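Diary, 13 October 2025
Cough, rent, soup

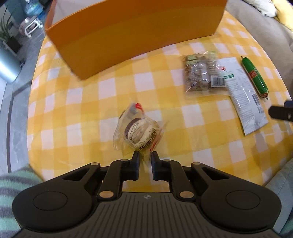

2 min read

Up at five again with the cough. Not a bad one, just the kind that waits till you lie down. Drank hot water with honey standing at the sink, looked at the rent letter, put the rent letter back under the fruit bowl.

They want 73 more a month from the new year. Uzma downstairs got the same letter, hers says 90 something, no idea how they work it out. She wants us all to write back together. I said yes before I'd thought about it and now I am apparently doing the typing. Need to ask Saqib what he pays, he's been here longest.

Bus late. Walked the last bit in drizzle, wrong shoes.

Work: the Stoda order came back AGAIN, wrong color on the labels, 432 of them. Aleksandra very calm, I was not. Ate a cracker in the supply room till I felt like a person. She says reprint and don't argue, so reprint. Has to go out before the end of October whatever happens.

Called Mom at lunch. She has decided to sell the piano. Fine, nobody plays it, but I felt strange after, kept thinking of the lamp that sat on top and how we weren't allowed to touch it. She didn't want to talk about her knee. Will try again tommorow, in the evening, she's better in the evening.

Home, soup. Too much pepper. The checkered cloth needs ironing, yellow shows everything. Did not iron.

Līga texted, the choir thing is back on if we get enough altos. I have not sung since spring and with this chest, well. Told her maybe. She sent back a row of question marks so I suppose maybe isn't an answer.

Wrote half of Uzma's letter. It sounds angry and then it sounds like begging. Cut the part about the stairwell light, put it back in. Noman says keep it to one page and leave out the light. He's probaly right but the light has been out since August.

Things for tomorrow: cough syrup, stamps, Saqib about rent, Mom's knee. Library book is overdue and I haven't got past chapter two, the one with the shipwreck.

Quarter past eleven. Coughing already. Two pillows tonight

Contact | © 2025 Lashari Notebook | Back to top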